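Subject: Re: [Clitley-allotments] water butts and the Estton road gate

Sorry for slow reply all, been flat out. Quick answers in between bits of the earlier message.

On 19th March the secretary wrote:
> Can people please say by the end of the month whether they want
> a share in the bulk compost order. Also we still have no decision
> on the gate. The lock is stiff, the hinge has dropped and two
> plotholders have told me they can't shift it on their own.
> Finally, the water. Do we go back on the meter or not?

Compost - yes please, put me down for 6 bags. Same stuff as last year if poss, not the Quan one, that was all twigs and I was picking bits out of the carrot bed till September.

Gate. Had a look on my way out. Hinge is fine I think, its the post that's gone over. Ground is soft that side and lorries for the Ciltell yard swing in tight. Packing the hinge won't do it, needs digging out and a new post. I can lend a spade and a post rammer, can't lend my back.

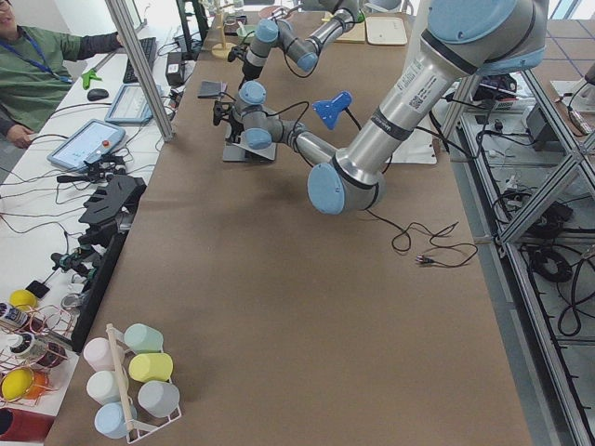
Lock just wants graphite, not oil. Oil makes it worse, the grit sticks. Whoever has been squirting it, please stop.

> The last bill was £417, which was a good deal more than
> any of us expected.

Right, water. £417 is daft but I don't think it's the meter. The year before was £202 and we had the same number of plots and a drier summer. So more than double. Either there's a leak between the road and the first tap or somebody is leaving a hose on overnight. Easy to check: everything off last thing, read meter, read it again first thing. If it's moved we've got a leak. Happy to do the morning reading, I'm up anyway.

If it is a leak then going back to the fixed charge only hides it, and they'll come after us for it in the end.
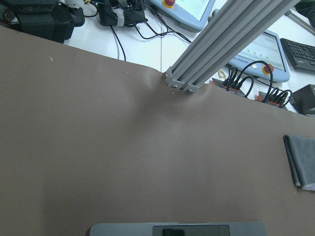 Brown sheet creased under the metal frame.

Butts. There are 2 going spare behind the Estton road shed, no lids. Need lids before they go anywhere near a plot, hedgehogs. I'd say first come first served but ask on the list first so we dont get a repeat of the slabs.

Also can whoever has the long ladder bring it back, the shed gutter is full of moss again and the downpipe is doing nothing.

Think thats everything. Potatoes chitting nicely, no idea where I'm putting them.

Plot by the tap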